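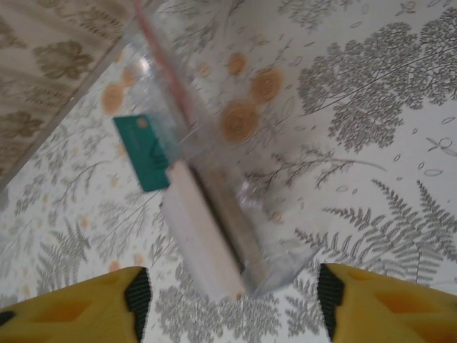
Step 4: Record the clear bag episodes

Do these last, once your hands are used to the grippers. Clear plastic is the worst thing in the Tumico set. You see the tablecloth print right through it and so does the wrist camera, so the policy has very little to go on except shine and folds.

Before you hit record:
– patterned cloth down, corners flat
– exposure locked (auto will hunt on the glare)
– jaws fully open, pads wiped

Then:
– Come in slow. Fast moves smear the bag and the thing in it, and those are the frames right before the grasp, the ones you want sharp.
– Line the gap up with a loose corner of the bag. Pause a beat.
– Close, lift, hold for 3 seconds, put it down somewhere else.
– Stop recording. Turn the bag. Go again.

Missed the grab? Keep going and retry in the same episode. Masanobu Ogura trained one version on clean grabs only and it just froze after teh first miss. Mark it "retry" in the notes field.

Don't keep the ones where you bumped the table or the cloth slid. Delete right away, you will not remember later which it was.

How many? We got to 209 for bags and that was ok on this cloth. On a plain one it needed some 21 more to settle down. You dont need 1,000.

Step 5: Check before upload

Open the Grutus viewer, scrub the last second before each close. If you can't tell where the bag ends, look at the next few episodes too – probably you're moving too fast. Redo those today while the lights are still the same.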